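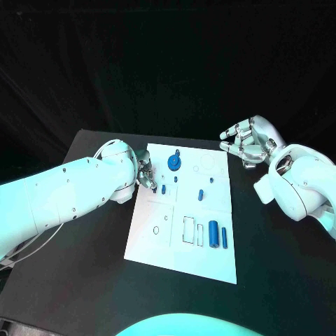 **Cokel peg kit goes on general sale, and the loan service is staying**

Jatero has opened orders for Cokel, the little set of blue parts and printed outlines that two-armed robots have been fumbling, dropping and (more and more often) placing correctly in labs up and down the country since the trial began last fall. The price is $497. Kits start shipping in March from the company's workshop in Moulin, and if you were hoping to try one before paying for it, there's good news on that front too, further down.

For anyone who missed the trial, Cokel is a test of hands. You lay the printed base on a table, scatter the parts on it, and ask your robot to put each one on the outline that fits. There's a wheel with a hub, there are cylinders long and short, thick and thin, and there are some really tiny pegs, which are the ones that make people groan. The outlines are plain black line drawings: circles, ovals, rectangles. A five-year-old would have the idea in seconds. A robot hand with jointed fingers, coming down on a peg barely bigger than its own fingertip, has a much harder afternoon ahead of it!

We've been fans since the first trial set went around, mostly because it's so easy to get started. A lot of hand tests need a drilled fixture, a calibration session and somebody with a free week. Cokel needs a table. Monique Vasseur, the designer, told us she wanted something a lab could set out before lunch and have a number from by the end of the day, and the final version gets very close to that. Our own setup time, with two people who hadn't read the booklet, was 37 minutes, and a good part of that went on arguing over which way up the base should face.

**What changed since the trial**

Quite a bit, and nearly all of it for the better. The trial layout had every target crowded toward one side, so one arm did all the work and the other just hung there looking expensive. The sale version spreads the targets across separate panels marked off by thin lines, and the task cards now tell you which arm is allowed to work in which panel. Some cards call for a part to be passed from hand to hand over the middle. Others keep one arm raised and waiting while the other works, then switch, which is a lovely way to find out whether your waiting arm really waits.

The cards come in 2 decks. The first is for single placements: pick this up, stand it there, let go without knocking it over. The second strings placements together, and a fallen part stays fallen unless the robot picks it up again. That one rule made more difference to our testing than anything else in the box. With the old cards you could call a failed placement a failure and reset by hand. Now a cylinder that tips over at step three is still lying in the way at step six, just as it would be on a real bench, and you get to watch the robot deal with it or not. We had a great time with this. We also lost most of a morning to it.

Scoring has been tidied up as well. A part counts as placed when it's inside its outline and has stayed put after the fingers let go. Partly over the line gets half. The trial booklet left "partly" up to whoever was holding the pencil, and two people could watch the same run and write down different scores. The new booklet has drawings for the awkward cases, and they're good drawings.

What hasn't changed is the color. Every part is still the same blue, and there were requests to make each one different. Vasseur held firm. If the wheel were red and the pegs yellow, she said, people would end up testing how well their robot sorts colors, and she wanted it to look at shape and size. We grumbled at first and now we're with her completely. The thick cylinder and the thin one standing next to each other are easy for us to tell apart, and it's surprising how often a robot goes for the wrong one.

**The numbers so far**

Labs in the trial sent in 2,731 scored runs, and Jatero has put the whole lot up for download with the score sheets attached. It makes terrific reading if you like this sort of thing. The wheel does better than we would have guessed, probably thanks to that big friendly rim. The long cylinders are fine to grasp and then go over on release, again and again, with the fingers opening unevenly and giving the top a nudge on the way out. The tiny pegs are where runs go to die. Most of the trouble seems to be in the last bit of the approach, when the hand is so close that it hides the peg from the robot's own camera and everything has to be done on faith or on touch.

Several labs wrote notes in the margins, and Jatero kept them in. One says only "again!!" next to eleven straight runs. Another gives a very good tip about black backgrounds: hang a dark cloth behind the table, use a dark tabletop, and the white base stands out so cleanly that half the vision problems go away. Purists may say that's making it too easy. The booklet takes no side and asks you to write down what your table looks like, so that other people can compare fairly.
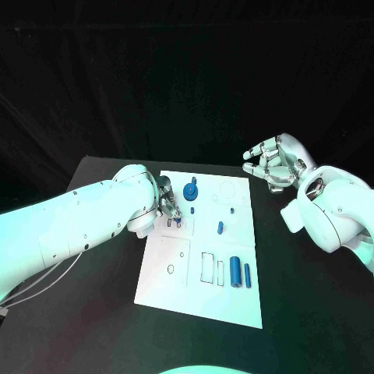 Annick Cordier wrote to us that the small-peg cards ought to be scored separately, with a ranking of their own. Her group had a policy that looked wonderful on the overall score and then placed almost none of the smallest parts, and she felt the total had been hiding it for weeks. She'd also like a card where the peg has to be set down and picked up a second time before it may be placed, to catch robots that only manage it from one lucky grip.

We passed that along, and Vasseur likes the second idea a lot. She has already written up a draft card for it. A separate ranking is less certain, as the score sheet is printed and the first batch is boxed, but the download includes a spreadsheet version where you can split the parts any way you please.

**Borrow before you buy**

Now for the good news we promised. Killow, the loan service that carried the trial sets from lab to lab, will keep going alongside sales. You book a slot, a kit arrives, you keep it for two weeks and you send it back in the same box. There's no fee for teaching labs. Everyone else pays postage both ways and a small deposit, which comes off the price if you decide to keep the kit.

We think this is the best part of the whole announcement. Plenty of groups only need a hand test for a short stretch, say at the end of a project or when a new pair of hands arrives and everybody wants to know what they can do. Régis Guérin, who looks after bookings at Killow, says the spring slots are filling up but that short-notice requests often work out, so it's worth asking. He has one plea: check the box for small pegs before you tape it shut. Look under the table too. Look inside the robot's hand, if it has gaps between the finger segments, as that's where the last missing one was.

Spare parts can be ordered singly, so a lost peg doesn't mean buying a new kit. The base can be replaced on its own as well, and ours will need it before long, with the marks it's picked up from fingertips pressing down too hard.

**A few grumbles**

They're small. The booklet is stapled so tightly that it won't lie flat next to a keyboard. The second deck has two cards with nearly the same title, and we ran the wrong one for an hour. And the guidance on arm placement assumes that both arms reach in from the sides with the table in front of the robot's body. If yours are mounted some other way, say hanging from overhead, you'll have to work out the starting poses yourself. Jatero says a page on other mountings is being written and will be free to download.

We'd also love some guidance on grippers. The cards were written with fingered hands in mind and they talk about thumbs a good deal. A plain two-jaw gripper can do the first deck perfectly well (we tried, and it was quicker than the hand at nearly everything, which led to some soul-searching) but the hand-over cards get confusing when there's no thumb to speak of.

**How to order**

Orders and loan bookings go through the Jatero site, on the same page. Each kit has the base, the full set of parts, both card decks, the booklet and a pad of score sheets. Schools and colleges can ask for an invoice. Anyone who took part in the trial can have the new cards and booklet for the cost of postage, as long as they send in their remaining score sheets, and the old parts work with the new cards without any changes.

Jatero is also collecting a second round of results, this time with room on the form for the kind of hand, the lighting and the table. Ours go in next week, small pegs and all.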